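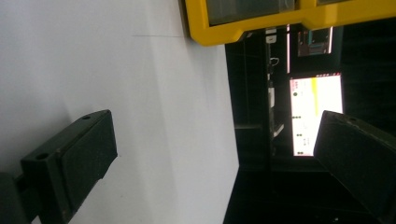 Kohei Yagi writes that he put Flernora gutter guard on the north side of his house in February, on old gutters that were never quite level, and wants to know if the same panels will fit the wider gutter on his garage. They will. The panel is the same for both widths, and only the front clip changes. Order the wide clip set along with the panels.

Flernora Gutter Guard, Perforated Aluminum

Flernora is a rigid aluminum panel that sits on top of an open gutter and keeps leaves, twigs and seed pods out of it. Water goes through the holes. The panel rests on the front lip of the gutter and slides under the first row of shingles at the back, so no holes are drilled in the roof.

It is sold by the panel or by the carton. Each panel is 244 cm long and can be cut with ordinary tin snips. Wear gloves when cutting, because the cut edge is sharp until it is folded or filed.

Specifications

Material: painted aluminum
Panel length: 244 cm
Panel width: 170 mm
Panels per carton: 9
Colors: white, brown, dark gray
Gutter type: K-style and half-round (half-round needs the Katham bracket, sold separately)
Fasteners: self-tapping screws, included with the carton, not with single panels

What you need to know before ordering

Measure the gutter from the front lip to the board behind it, on the inside. Do this in several places. Older gutters are often bent out of shape where a ladder has leaned on them, and one measurement at the corner will not tell you that.

Check the hangers too. Flat hidden hangers are fine. Spike hangers are also fine if the spike head does not stand up above the lip. Strap hangers that run up over the shingles have to be notched around, and this adds some time to the job.

Flernora is not made for metal standing-seam roofs or for clay tile. For those roofs please look at the Tsang drop-in screen, which does not go under the roof covering at all.
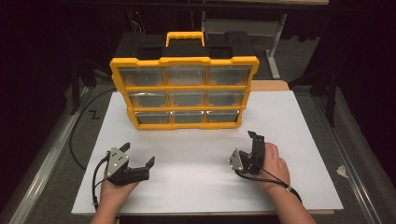

Installation

Clean the gutter fully first and flush the downspouts with a hose. Any dirt left inside will stay there under the panel.

Start at the end away from the downspout. Lift the edge of the first shingle row gently and slide the back of the panel under it. Do this on a mild day if you can, as cold shingles crack. Set the front edge on the lip and put in one screw at each end of the panel, then fill in between. Overlap the next panel by 2 cm. At inside corners, cut both panels at an angle and leave the overlap on the uphill side.

The panel should slope slightly toward the ground. If it lies flat or tips back toward the house, leaves will collect on it and wet debris will stay against the shingles.

Care

Brush off the top once a year with a soft broom. Pine needles can stand up in the holes and may need brushing more often. Do not use a pressure washer from below, since it can lift the back edge out from under the shingles.

Delivery and returns

Cartons ship by freight and need someone at the address to sign. Single panels are for store pickup only. Uncut panels can be returned with the receipt. Cut panels, opened screw packs and clip sets cannot.

Related items: Katham half-round bracket, Tsang drop-in screen, Prarkico downspout strainer, Flernora end cap (left and right)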